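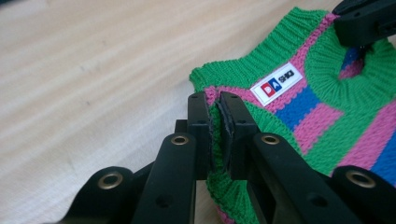 How Does String Turn Into a Sweater?

I used to think sweaters were cut out of giant sheets of sweater stuff, like cookies out of dough. I was seven, so I forgive myself. Then my aunt let me pull on a loose end of an old one, and I watched half a sleeve turn back into wiggly yarn right in my lap! She wasn't thrilled. I was amazed.

So let's talk about knitting, which is my favorite thing to explain to anybody who will sit still.

It all starts with a loop

Take a piece of string and make a loop in it. Now reach through the loop, grab some more of the string, and pull a bit of it through. You've got a new loop, and the old one is hanging on to its neck. Do that again. And again! Every loop holds the one before it, and that's all knitting is. A knitter uses two needles, one to hold the loops that are waiting and one to make the new ones.

Because the loops are curvy, they can stretch out when you tug them and squish back when you let go. Pinch a bit of your own sweater and try it. Then pinch a bedsheet (most sheets are woven, with threads going straight over and under each other) and see how much less it gives.

Why the neck looks different

Look at the collar on the green sweater. See the little ridges? They're called ribs, and you make them by switching between two kinds of stitches, knit and purl. A knit stitch pops toward you and a purl stitch hides behind it. Put them in columns and the fabric folds up like a tiny accordion. Your head is big and your neck is small, so a collar has to open wide and then snuggle back in. Ribs are great at that.

Where do stripes come from?

This is the part I love. To make a simple stripe, you stop using one color and start using another. Green, green, green, then pink, then blue, then back to green. If you knit straight across, the stripe goes straight across. For a slanting stripe, you can change colors one stitch further along on each row, so the line creeps sideways like stairs. From far away your eyes smooth out the stairs.

My friend Nighat Bhutto knits, and she once did a striped sweater for her dog, Brutus. It had 4 colors and he ate one of the cuffs.

What about the label?

Most labels get sewn on when the knitting is done. The one on the green sweater sits on a pink stripe, tilted along with it. Check inside your own collar or along a side seam and you may find another label, with washing instructions. Please read those! I once put a wool hat in a hot wash and it came out the right size for a grapefruit.

Try it yourself

You don't need needles to start. Get some thick yarn and make a long chain with just your fingers, pulling loop through loop. Mine was so long one Sunday that it went down the hall and under the bathroom door. When you're finished, tug the loose end and watch the whole thing come undone, then wind up the yarn and use it again.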